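Home | News | Features | Interviews | Jobs | Contact

The rule book nobody wanted to write

June 5, 2020

14 comments | Share

The safety lead at Toritz keeps her rule book in a ring binder, on the grounds that a ring binder can be thrown. It has 37 rules for working near the company's robot arms, down from 146 when she took over in January of last year. She asked me to leave her name out of this. "People already hide when I come around the corner," she said. "I don't need it spreading to other buildings."

The old version came from a consultancy called Hermans and ran to 568 pages with the appendices. Staff signed a form saying they had read it. She asked a few of them what the chapter on reach said. "One told me it was very thorough. There was no chapter on reach."

Her first job was cutting. Out went the rule on approved footwear colors and a full page on how to say good morning to a contractor. What stayed had to pass a test she is fairly proud of: could a new hire repeat it back after lunch?

"Know where the stop button is before you know where the coffee is. Don't reach past an arm that has power. If you change the speed limit, write it down and sign it. I've got people here with doctorates, and the signing is the hard part."

She is stricter about tables than I expected. Most of the standards she has read spend their time on force limits and fencing, and she has no quarrel with either. But the near misses in her log tend to start with something dull, and cable is the dullest thing she can think of.
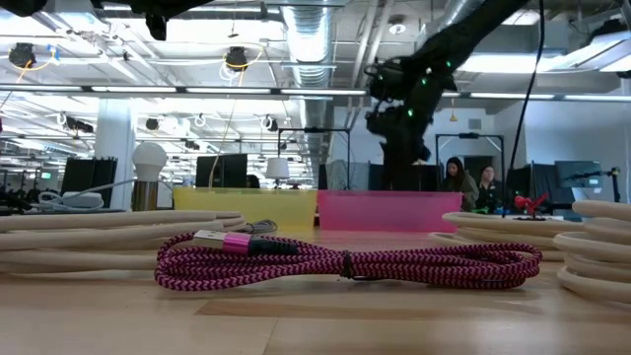 "A cable you're handling is work," she said. "A cable you're not handling is a trap with a plug on it. So it gets coiled and tied, or it goes in a bin. I don't care which bin. We had a long meeting about which bin, and I'd like those two hours back."

The rule after that covers power leads, which must come down from overhead or run behind the table, and never across the side where a person stands. Floseck, the firm that fits out her work areas, wanted to sell her a floor channel for this. She bought a box of hook-and-loop ties and has 26 left.

I asked about desks. Many companies put their robots in a locked room, and hers doesn't insist on it. She shrugged. A locked room is fine, she said, until somebody props the door open with a chair, and then you have an open room that everyone believes is locked. She would sooner have people near the arms who know they are near the arms. Every work area has a marked edge, and whoever is running the arm has to say out loud that it's about to move. The engineers found this embarrassing for a week - one of them sang it - and then they got used to it.

Does anyone break the rules? "Daily. Mugs, mostly." Mugs are rule 12. She has been asked to relax rule 12 more often than all the others put together, once in a slide deck.

The next revision is due after an outside review by Drurkine, whose auditors have already sent her a checklist. It is longer than her rule book. She has printed it, punched it and put it at the back of the binder, where she says it improves the weight.

14 comments | 52 shares | Previous | Next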